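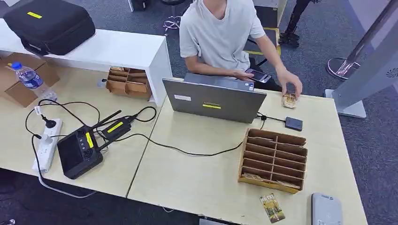
Marta Ellingworth
Communications Editor, Bristum Public Library

February 23, 2022

The Bristum Public Library will end overdue fines on all printed items borrowed from its main building and from the Borkumden branch. The new rules also cover magazines, maps and sheet music. Fines already on a borrower's account will be cleared, and no application is needed.

Under the current rules, a borrower who owes more than 20 dollars may not check out items or reserve a desk in the reading room. A review finished in December found 252 accounts blocked for this reason. Most had not been used since the block was placed, and a large share belonged to borrowers under the age of 18. The library will restore all of these accounts when the new rules take effect.

Borrowers will still be expected to return items on time. A reminder will be sent 3 days before an item is due and again on the due date. If an item has not come back four weeks after that, it will be treated as lost and the borrower will be billed for the cost of replacing it. The bill will be canceled in full if the item is returned in good condition. Processing fees, which were added to replacement bills in the past, will no longer be charged.

The change does not apply to equipment loans, items from the local history collection or books borrowed from other library systems. Lending libraries set their own terms for interlibrary loans, and any charge they make will continue to be passed on to the borrower.

The account system will be updated by Clerkitz, the library's software supplier. Online accounts will be offline overnight while the work is carried out. Checkouts at the desk will continue as usual, but borrowers will not be able to renew items or place holds from home during that time. Due dates that fall within the closure will be moved forward by one day.

Loan periods remain the same. Books may be kept for three weeks and magazines for one week, with up to two renewals if no other borrower is waiting. The limit on items held at one time will also stay as it is.

The library has also set aside 1000 dollars to replace worn titles in the children's section at Borkumden. Families may suggest titles at the branch desk or by mail. Orders will be placed through the Đorđević bookshop, which already supplies the branch with picture books and early readers.

Borrowers who have moved since their card was issued are asked to confirm their mailing address and telephone number, as reminders can be sent only to the details on file. Updates may be made in person at either location with a library card and one proof of address. A printed copy of the revised borrowing rules is available at both service desks, and a large-print edition may be requested from staff.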